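Zorero's second quote landed in August, while I was eating lunch over the keyboard, and I've been meaning to write down what we've learned about money ever since. A few of you asked after my last post (hello, and thank you for all the kind notes!) what it costs to get a robot picking fruit in a pretend grocery aisle. The arm is the part everybody pictures, and it was also the easy part, a single line on the sheet that we argued over once and then left alone.

It's the rest that creeps up on you. Our first budget at Rirnach had 2,000 dollars set aside for "fixtures," a word I typed very confidently, and the display trays, uprights and dividers came to 3,870.
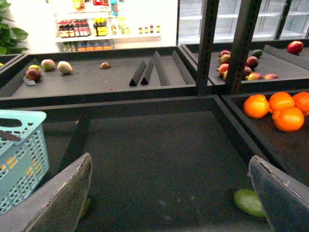 So I went back and split that one line into several, which I should have done in the first place. Trays and racks got their own row, and so did shelving, and so did fingers, because fingers are a thing you keep buying. Clevow sells theirs for 167 a pair, and my advice is to order three pairs with the arm and put the spares in a drawer with a label on it. Ask about delivery, too. I forgot, and we spent a long stretch being very careful with the only set we had.
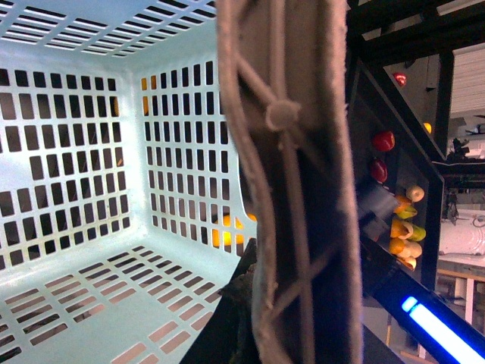 One of the fingers up close, next to the basket.

Baskets, bless them, are cheap, and I'd still tell you to plan for them early! Oddur Sveinbjörnsson, who keeps our purchasing sheet far tidier than I would, wanted to wait and pick one at the end. I talked him out of it, since the handles, the rim and the height of the walls all matter to whoever is writing the grasping code, and it's a shame to pay for a gripper and then go hunting for a basket to suit it.

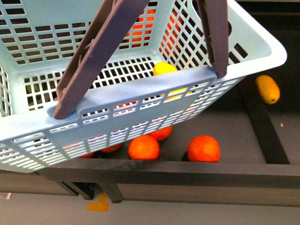

Blue basket over the tray, with oranges and a lemon.

Next up is the Shek software license, renewed yearly, and I'm still waiting to hear whether a second arm would count as a second seat. Oddur has penciled it in both ways for now.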